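Drivers and Doorknockers Wanted at the Womel Community Fridge

Hi, I'm Ese Onuoha, and I look after the home delivery side of the Womel fridge here in Wiltberg. We take groceries to neighbors who can't easily get out to us, and our list has grown to 138 households (it was so much smaller in May!). I could really use your help.

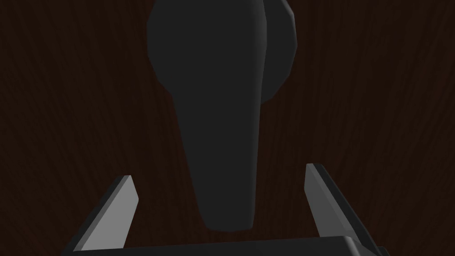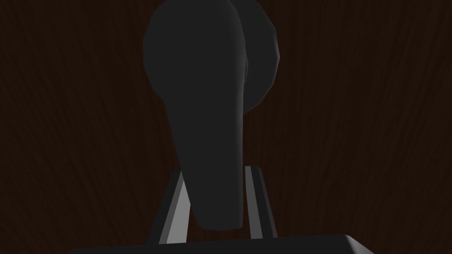
What you'd be doing

You pick up packed bags at our Paewai Street door, load your car or bike trailer, and drop them off along a set route. Most routes have some 5 stops. Knock, say hello, wait a minute or two. A few folks move slowly, and a few love to chat, so please don't plan on rushing!

I also need four people who'd rather stay put and pack. You'd check dates, sort produce, and match each bag to its card. We have a couple of gluten-free homes and one serious peanut allergy, so reading the cards matters a lot to me.

Where and when

Routes cover Wiltberg and the Dridden side of the river. Bags are ready at 4 pm and most drivers are home for dinner. Once a week is great, every other week is fine too.

What I'm asking for

Drivers need a license, insurance, and a car that starts (mine is iffy, so no judgment). Packers should be okay on their feet for a couple of hours. Teens are welcome to pack with a parent. I'll ride along on your first route and show you which buildings have the weird buzzers.

How to sign up

Leave your name and phone number at the fridge desk by Aug 20, 2024, and tell me if you'd like to drive or pack. I'll call you back myself, usually in the evening.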